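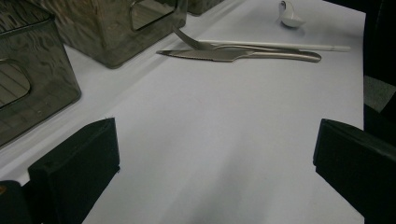
For many years the cutlery drawer was the worst place in my kitchen. I wrote here before about the spice shelf and the shoes, and some readers asked when I will arrive to the forks, so now I have arrived. I bought three gray bins, the see-through kind with a smoky color, each one with a cutout in the side for the fingers, and I stood them on a white surface to think. I like to begin like this, with the containers before the things. If I begin with the things, I only make a pile and then I drink tea beside the pile.

First I should explain what was wrong. Our drawer had the wooden insert which came with the apartment. It has five narrow channels, and whoever made it had never met a chopstick. The chopsticks lay on top of everything, diagonally, and when you opened the drawer quickly one of them rolled to the back and stopped the drawer from closing. My husband then pushed harder. You can imagine the sound. The soup spoons, which are ceramic, lived in the same channel as the teaspoons, and two of them lost a small piece from the edge this way.

In September we had my cousin's family for dinner, and Kuldeep Pathak, our neighbor from downstairs, came also with his big pot of dal. He wanted to help me set the table. He opened the drawer, he looked in it for a long time, and then he asked me very politely if we had a different drawer. I laughed, but the next morning I measured the inside with the tape.

The bins are from Brillton, from their bathroom shelf and not from the kitchen shelf. I mention it because the kitchen ones cost almost double and I could not find any difference except the sticker. I paid 960 for the three, and I still had 70 in my pocket from the 1030 I took with me, so I bought also a bun with cardamom. My sister told me she saw similar ones at Vukitz for 934, but with a lid, and I do not want a lid on forks.

My rule for sorting was simple: one kind in one bin, and the kinds which hurt each other should not be neighbors. I tried first with only one piece of each, to see how it looks and if my hand finds it without thinking.

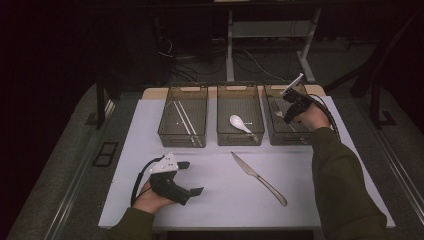
Chopsticks on the left, the soup spoon in the middle, and the fork on the right. The knife is still waiting outside.

The knife was the difficult question. I have three bins and four kinds of things (five, if I count the teaspoons, but they moved to the tea shelf and they are happy there). For some days I thought that the knives could go together with the chopsticks, as both are long. It was not a good idea. The chopsticks are thin and light and they slide under the knives, and then you must put your fingers between the blades to take them out. Our table knives are not very sharp, but it is not a pleasant feeling at seven in the morning.

Then I thought to buy a fourth bin. I measured again and it would fit only if I turned it the other way, and then the row is not straight and I would see this every day. I know myself.

So I put the forks and the knives on the table together and looked at how they are used in our home. We almost never take a knife without a fork. A fork we take alone quite often, for pasta or for mango, but the knife never goes alone, except for butter. They are a pair already, only the drawer did not know it.
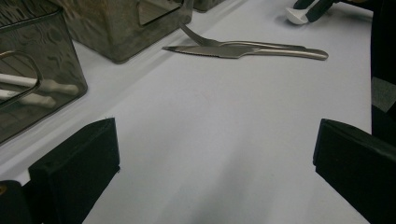

Knife and fork, out of the bins, while I was deciding.

Now they share. The forks lie with the tines to the back of the drawer and the knives lie next to them with the blades to the back too, so that the hand meets only handles. It needs a little discipline when you empty the dishwasher. My husband says it needs a lot of discipline, but he does it. The ceramic spoons have their own bin, and I put a piece of folded cloth on the bottom. The chopsticks also have their own bin, and this is for me the biggest luxury, because they can finally lie straight.

A few words about washing the bins. I washed them before the first use with warm water and a little dish soap, and I dried them immediately with a cotton towel. If you leave them to dry in the air you will get spots from the water, at least with the water we have in our city. On the smoky color the spots look white and dusty. I also tried the Volleo spray which my mother-in-law gave me, and it left a smell of lemon that I did not want near the food, so I washed everything once more.

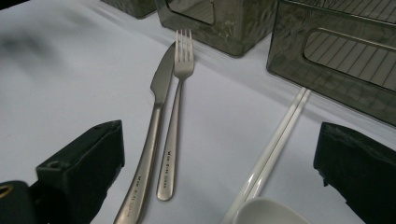

While everything was out I also decided what should leave the house. It was more than I expected. We had forks from three different families of forks, one with a handle like bamboo that came from a picnic, and a cake server which I have used one time, at an engagement party. I kept the plain steel ones, the chopsticks and the ceramic spoons. The rest I put in a shoe box and carried to the Tripathi shop on the corner, where they have a shelf for secondhand kitchen things. The lady there gave me a jar of lime pickle for the box, and I think I won in this exchange.

The old wooden insert I did not throw away, as it belongs to the apartment. It stands behind the washing machine, wrapped in newspaper, and if we ever move out it will return to its place.

It is now over two weeks and the drawer closes every time. I had to correct one thing only: the bins were sliding forward when the drawer was opened fast — and in our house it is always opened fast — so I put a strip of the rubber mat under them, the kind that is sold for carpets. I cut it with the normal scissors and it is not very straight, but it is under the bins and I do not see it.

Kuldeep came again last evening to return my big ladle. He opened the drawer without asking, took a fork for the cake, and closed it. He said nothing about it, only that the cake was a bit dry, and about that he was right. Next I will do the drawer with the plastic boxes and the lids. If somebody knows how to store lids so that they stand, please write me in the comments.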